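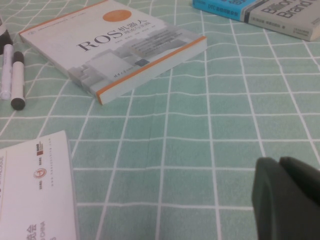
Photo: Nesma Morsy

Home > Instruments & Sitting Gear > Bowls and Bells

Search the shop Go

The Cotano Sitting Bell, hand-tuned, with striker and cushion

Okay, I've been wanting to get this one into the shop for ages, so forgive me if I go on a bit! I play guitar for a living (well, for part of a living) and I've been sitting every morning for years, and the two things have always got in each other's way. Most meditation bells drive me nuts. They wobble, or they come in a hair flat of everything else in the room, and then I spend my whole sit thinking about pitch.

The Cotano doesn't do that to me. It's made in a small workshop called Jamer, up in Lirkberg, and Ehab Tawfik tunes each bell by ear and then checks it against a fork. The ring is long and pretty dark. I timed mine at 40 seconds before I lost it under the noise of the fridge, and I'd guess you'd get more in a proper hall.

It weighs 362 grams, so you can pick it up in one hand but it won't skate across the floor when you strike it. The rim is 155 mm across. The striker is padded on one end and bare on the other. I use the padded end to start and the bare end to finish, mostly out of habit. The cushion is cotton and comes in rust or dark blue (I asked for green, no luck so far).

I've also used it on a record. We put it at the top of a slow tune with El Ouafi on oud and it sat right in there with no EQ at all, which made me very happy. If you're recording it, back the mic off further than you think, the first hit is loud.

A few people have asked if you can rub the rim to make it sing. You can, a little, but the wall is thick and it takes patience. If singing is mainly what you want, get the thinner one we've carried since April.

This batch is 300 bells, and Ehab won't start another until they're gone. Ships boxed, with a spare cord for the striker. Wipe it with a dry cloth and please don't polish it!

Posted August 2022

Filed under: Bells, Mindful Music, New In

Share 14 | Comments 6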